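Pollow is a set of teleoperated demonstrations of one job: getting dried flowers into vases with a two-armed robot. Every episode was driven by a person, start to finish, and we've had a lovely time making it.

Recorded in our Bustthorpe workroom. If you just want the files, skip to **Getting started**.
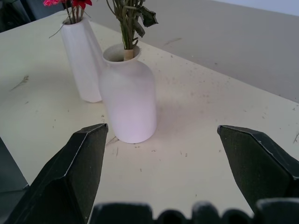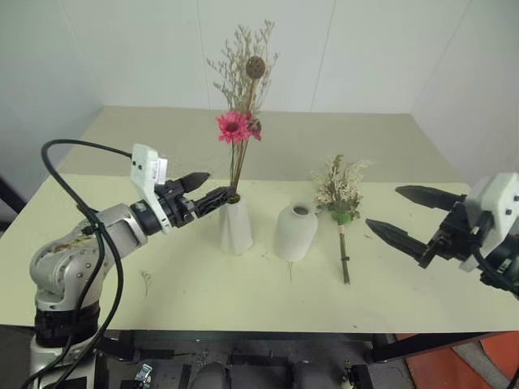

*Vase task at Bustthorpe. First picture: wrist camera, both vases filled. Second picture: head camera, the round vase empty and a bouquet on the table.*

## What's in it

- **1393 episodes** of dried flower placing, all by remote control
- **1159** of them in `train`, the rest in `val`
- Video from the head camera and both wrist cameras
- Joint positions, gripper openings and the operator's commands for both arms
- A short text instruction for each episode, typed by whoever was driving

Failed attempts are in there too (we argued over this and the keepers won!). They carry `success: false` in the episode file, so you can drop them with one line if you only want clean runs. An episode counts as a success if the stems are in the vase the instruction names, both grippers are clear, and both vases are standing at the end.

## The task

The operator picks up a bundle of dried stems from the table, brings it over the neck of a vase and lowers it in. Often the other arm comes across to steady the vase or nudge a stem that has gone wide. There's no fixed rule about which arm does what. People found their own ways of doing it, and that variety is one of the things we like most about the set.

Why dried flowers? They're light, they bend a bit and then they snap, and no two bundles go in the same way. A white vase on a pale table is also a pretty stern test for a camera. Stems catch on the rim, heads tip over, a leaf hooks itself round a finger - all of it turns up in the recordings sooner or later.

Typical instructions look like this:

```
put the bouquet in the round vase
straighten the flowers in the tall vase
move the wrapped bunch to the empty vase
```

We left the wording alone, so you'll find spelling mistakes and at least three names for the tall vase.

## How it was recorded

Eleven people did the driving. Some had weeks of practice on other jobs and some had never touched a robot before. We gave everyone a practice session that wasn't saved, then let them get on with it. The `operator` field is a plain number from 1 to 11, and the numbers mean nothing beyond telling people apart.

Control was through Bedero, our own leader-arm setup: you move a pair of small arms by hand and the big ones follow. Squeezing the handle closes the gripper. You don't feel much back through it, so drivers relied a lot on the wrist view for the last bit above the neck of the vase. It takes a while to trust that view. Once you do, the job gets much quicker, and you can see it happening if you play one operator's episodes in order.

Between episodes we reset the vases by hand and swapped the bundles round. We did not tidy the table every time. Dried plants shed, and we wanted crumbs and bits of stalk in the data because they'll be there in any real room.

## Getting started

```
pip install lashari
lashari fetch pollow --split val
lashari play pollow --episode 4
```

Lashari is our little loader and viewer. Start with `val`, it's far smaller and has the same layout. Episode 4 is a good first watch: the bundle slips, the driver gets it back with the other arm, and in it goes. I still cheer.

Each episode folder holds:

| File | What it is |
|---|---|
| `head.mp4` | head camera |
| `wrist_left.mp4` | left wrist camera |
| `wrist_right.mp4` | right wrist camera |
| `arms.parquet` | joints, grippers, commands |
| `episode.json` | instruction, operator, success flag |

## Things to know before training

- Colours aren't matched between cameras. The same tabletop can come out white in one view and creamy in another. Fix it or leave it, but don't be surprised by it.
- In the wrist views the fingers take up a lot of the picture, and the flower heads are often out of view at the top.
- Long pauses are real. Drivers stopped to think. `lashari trim` will shorten them if your model starts copying the dithering (ours did).
- Commands run slightly ahead of the measured joints. Both are stored, so check which one you're loading.
- `val` shares operators with `train`. For a test on unseen drivers, split on the `operator` field yourself.

## What it's not good for

Fresh flowers, wet vases, clear glass. We have none of those. It's also one room and one kind of gripper, so please don't read a good score here as proof that a model can do flowers anywhere. No force readings were saved.

## Still to do

- Mark the moment of first contact in each episode
- Re-check the success flags on the early March recordings, a few look too generous
- Add a second table height

Found a wrong flag or a broken video? Open an issue with the episode number and what you saw. And if you train something on this, please send us a clip, especially if it drops petals everywhere.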